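Subject: Re: Skurnum walking challenge - team sizes

Hi all, 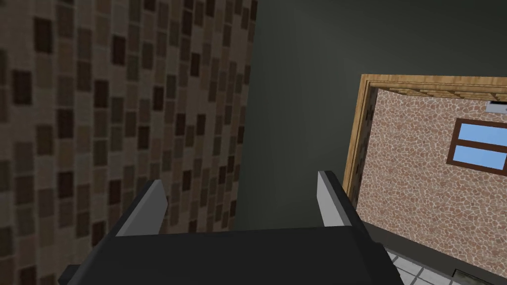
Can a team start with only two people? Two is fine, and you can add up to four later on.

On 14 June 2019 the Flutarum office wrote:
> Do we need to log steps every day,
> or is once a week okay?

Once a week is okay! I did mine that way in March for the Pumemer loop - more than two miles each time, and my knees complained a bit, but I slept great. Bring water.

Su Walkers list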